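Re: [prulgate-editors] Court records and the Curholm story 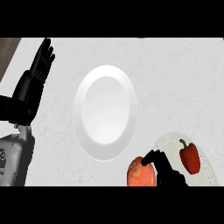
Hannelore Wieser
Night editor, Prulgate student paper

Answering the question from earlier, which I'm quoting so the newer people on the list have it:

> We have 504 pages back from the Vakdale housing office. Two of
> the tenants in them are students here. Can we print their names
> if the names are already in a public file? Fuchs says yes, but
> the second reporter wants to hold the story until April.

Legally Fuchs is probably right, but please check with the adviser before anyone repeats that to a source. My own answer is no, at least for now. A name in a housing file can be found by someone who goes looking for it. A name in our headline comes up every time that person applies for a job. Call both tenants first and write down when you called. If one of them wants to be named, get it in writing and keep the email.

I would not hold the story until April. The Curholm part stands on its own. You have 19 complaints with dates and the office's replies to most of them, and none of it depends on the two students. Run that first and do the tenants as a second piece.

Small things from the draft:

> the office ignored over 1447 requests

Do we know they were ignored? Page 3 of the cover letter says "not closed." Use their words. Also, "over" is wrong if 1447 is the number in the letter.

The scans are in the shared folder under Vakdale. Please don't rename them, the notes point to the old file names. I can read a new draft any time after 9 p.m. and will send line edits the same night.

Hannelore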